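My old desktop finally got too slow to write on, and that's how I ended up spending most of June thinking about my grandmother's recipe cards instead of doing my taxes.

The cards were scanned onto that machine years ago. She wrote them in pencil, half of them on the backs of envelopes from the feed store in Nirkham, and I typed maybe ten before I lost interest. So now I'm at it again, and I've set myself a goal of 500 words a day until the whole box is done.

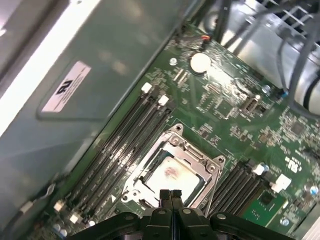 Grandma never gave an oven temperature. She wrote "hot" or "not so hot," and once, for a plum cake, "as for bread but kinder." I love that! It's no help at all, though, and I've burned two plum cakes finding out. I can look at a green motherboard with a processor sitting square in its socket and at least believe that every piece has one right place to go. Her cards are nothing like that. Butter shows up in step four having never been mentioned before.

My cousin Lilian Athumani has been a lifesaver. She spent whole summers in that kitchen in Disham — I only got the odd weekend — and she remembers things that never made it to paper, like letting the dumpling dough sit under a towel while you feed the chickens. (How long does it take to feed chickens? Lilian says it depends on the chickens.)

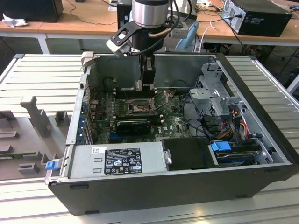 We argue about the soup, too. She swears there was dill. I swear there was never dill, and the card just says "greens," so we've each made our own version and we're both very sure of ourselves.

So far I have 446 words on the soup alone, and I haven't even gotten to the noodles.

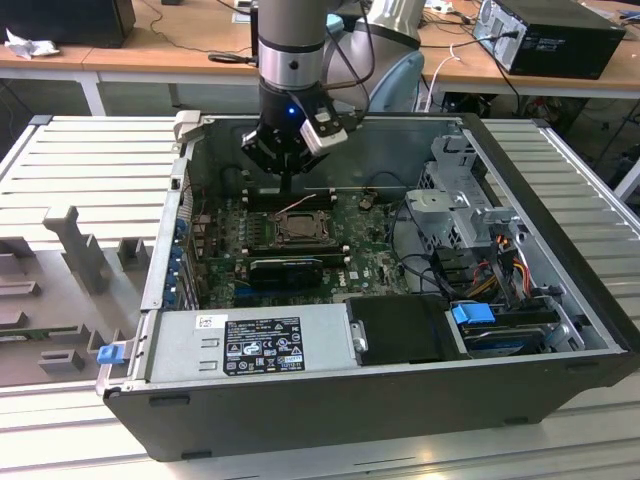 The noodles may need a post of their own. Does anyone out there have a way of drying them without a rack? I've been using the backs of chairs and the cat is far too interested.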